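Hestum clinic water and handwashing check, May

Chlorine stock: OK. I counted 35 tubs in the store, all in date, and the lids were tight this time (thank you, night shift!).

Handwashing point at the gate: needs work. The tap drips, and the soap was down to a sliver when I got there. Arif Harahap has a spare tap on order.
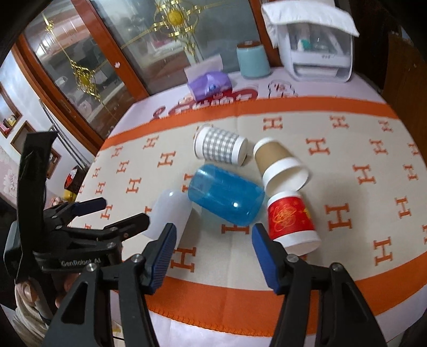

Isolation ward drain: OK, but slow. I poured a full bucket down and it took ages, so please rod it before the rains.

Waste pit fence: fail. Two posts are leaning and I could step right over the wire. I'll be back to look at it again!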